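Okay so the draft schedule for the Londska women's winter league landed last night and I have now read it four times, once out loud to the dog. Thread, because I have feelings and most of them are good!

First thing: 22 rounds, up from 16. That's the number the players asked for back in the autumn and I did not think they'd get it. The league opened at 14, the players went to 24, and everyone dug in for weeks. To land on 22 is a proper win.

The season now starts in August, which means cold sheds, early puck drops and my knees complaining on aluminium benches. I'm thrilled. I've already bought new socks.

Now the money, which is what most of you will be asking me about. Base match payment stays where it was. The travel allowance goes up to $1389 a player for the season, paid in two lots, and it's finally written into the agreement so clubs can't fiddle with it halfway through.

If you've never done the overnight bus to Remis, I'm not sure I can explain why the travel bit matters so much. Five hours each way, a gear bag on your lap because the hold is full, then work on Monday. Seul-gi Jeon wrote a great post about it last season and I still think about her sandwich situation.

Remis, by the way, gets 11 home games at last. Last year they played three of theirs at a neutral rink because the compressor went, and they still drew 953 people for the final round. In the rain. In a town where the rink shares a car park with the tip!

Compare that with Lirkow, who averaged a bit less in a building that seats 3508. Lovely building, don't get me wrong, best hot chips in the league. But I'd take a packed little shed over rows of blue seats any day of the week.

The bit I went straight to (and I know I'm a tragic) is the goalie clause. Each club has to carry a third goalie on a training contract now. You'll remember Lirkow finished a game last year with Ha-neul Woo, a winger, in borrowed pads. She stopped nine shots. Legend. Please let's never do it again.

Playoffs: top four, semis are best of three, final is still a single game. I wanted a best of three final and I'll keep banging on about it until I get one. A whole season shouldn't hang on one funny bounce off the end boards.

A few people have asked about the bye weeks. There are two, and both fall in the middle of the season. The players wanted them closer together with national camp, the league wanted them near school holidays, and they've split it. Seems fair? I'd like to hear from someone with kids.

One grumble. Three of the Friday games start at 8:45 pm. I understand ice time is ice time and the figure skaters had it first, but that's a late finish for the juniors who make up half the crowd and nearly all of the noise.

Second grumble, a small one: the draft lists Londska v Lirkow twice in the first three rounds, then not again until round 19. That's our best rivalry! Spread it out! In-ho Nam mocked up a version with even gaps and it works fine, and he did it on his lunch break.

Anyway, the vote. Players have until the end of next week and it needs two thirds. From everyone I've talked to it'll go through comfortably. I've been wrong before (see: my thread on the Remis power play, which I have left up as a warning to myself).

Season tickets are meant to go on sale once the vote's done. Last I heard they're printing 1000 for Londska, and the early price holds for a fortnight. I'll post the link as soon as there's one to post.
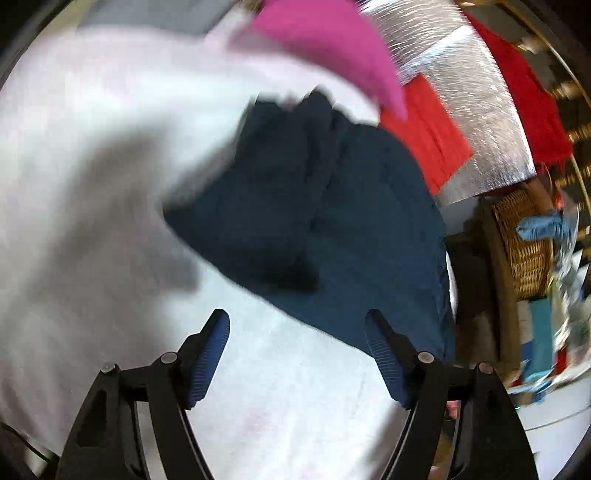 Byung-chul Yeon replied that I've skipped over the import rule, and that two overseas players per club instead of four is going to hurt Remis more than any compressor.

Fair call, and I should have put it higher up. I'm a bit torn on it. Two imports means more minutes for local kids, and I love that. But Remis can't pull from a big city the way we can, and their two defenders from overseas played half of every game last year.

Maybe there's a middle road where a club outside the city gets a third spot? Sang-wook Yoon floated that in the autumn and it went nowhere, but with 22 rounds to fill I reckon it deserves another look.

Right, I'm off to colour in my fixture. Round one is Londska at home to Remis, 4 pm, and I'll be behind the glass at the scoreboard end if anyone wants to say hi!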